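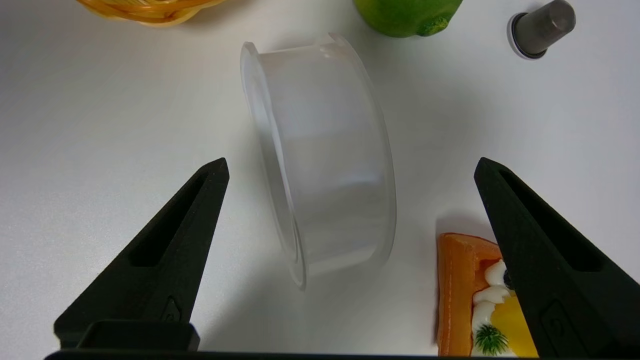

Clulteck writes the software that sits between a robot's cameras and its motors. We do perception, grasp planning and motion control for small parts handling, plus the tools our customers use to see what the planner decided and why. A lot of our effort goes into objects that cameras handle badly. A clear plastic cup on its side on a white table is a good case. The walls let the table show through, the strongest edge is the bright line along the lip, and the depth reading behind it can't be trusted. Our software has to work out which way the open end faces before it picks a line for the two fingers to close along. The same model also has to cope with the toy fruit tart beside it, which has plenty of colour and is an easier job.

Home | About us | Software | Support | Careers

About Clulteck

Posted 2022-10-01 by Clulteck

We are a software company based in Garkwood. We don't build arms or grippers. Our customers buy those from whoever suits them, and we supply the code that runs on top. The company began as a contract programming shop doing conveyor and palletiser work. We moved into vision after one too many jobs where the line stopped every time a supplier changed a carton.

What we make

Dasia is our perception and planning package. It takes colour and depth from a fixed or head-height camera and from a second camera at the wrist, builds a list of the objects it believes are present, and proposes grasps for each one. Every proposal carries a score and a short record of how the score was reached. If the two cameras disagree about an object, Dasia keeps both estimates until the arm has moved closer and there is a better view to go on.

Katsaros is the control layer. It turns a chosen grasp into a path, checks the path against the table, the walls and the arm itself, and runs the fingers. It is a separate product and can be used with another planner. A few customers do exactly that, and we support them on the same terms.

The tooling ships with both. It includes a replay viewer, a labelling program and a test runner. The viewer is the part customers mention most, mainly for the timeline view, which lines up both camera streams with the joint data and the planner's log so you can stop at the moment a grasp was chosen.

How we test

Every release of Dasia is run against a stored set of 2,328 recorded table layouts before it goes near an arm. If a layout that used to pass now fails, the release is held. After that come the bench runs, using ordinary household things and toys mixed together. We choose them for shape and surface: woven, glossy, fuzzy, see-through, very small.

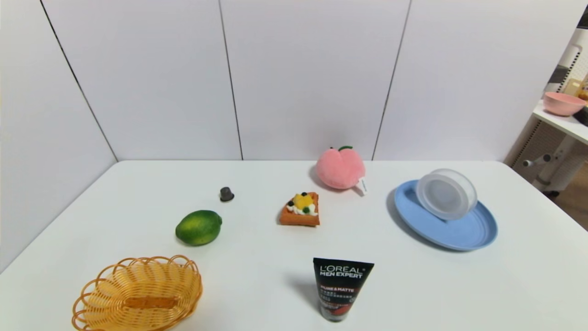

Mixed-object layout on the bench, with the plush peach, the lime, the light blue plate and an upright tube of facial cleanser.

Clutter is where most of the planning work is. A clear item resting on a plate gives the system two curved edges very close together, and early versions of Dasia regularly joined them into one object. A woven basket has so many small gaps that it used to come back as a cluster of fragments. Both problems are much reduced in the current release. Thin clear lids are still our weakest category and we say so in the release notes.

Soft items are handled by a separate grasp model. The closing force is set in Katsaros and can be capped for each object class — the default cap is low, and customers usually raise it themselves after their first week.

Working with us

New customers start with a trial on their own parts. Send us a box of 50 items, or fewer if your range is small, and we will record them, run them and send back the full logs, including the failures. There is no charge for the trial and the recordings stay yours.

We license by the cell, by the year. Support is by phone and email during Garkwood business hours and is answered by the people who write the code. We don't offer overnight cover at present. Customers running a night shift generally set Dasia to skip and flag anything under their score threshold, then go through the flagged items in the morning.

Visitors are welcome at the workshop by appointment. Parking is at the rear, off the laneway.

Contact: Clulteck, Unit 94, Garkwood | © 2022 Clulteck | Back to top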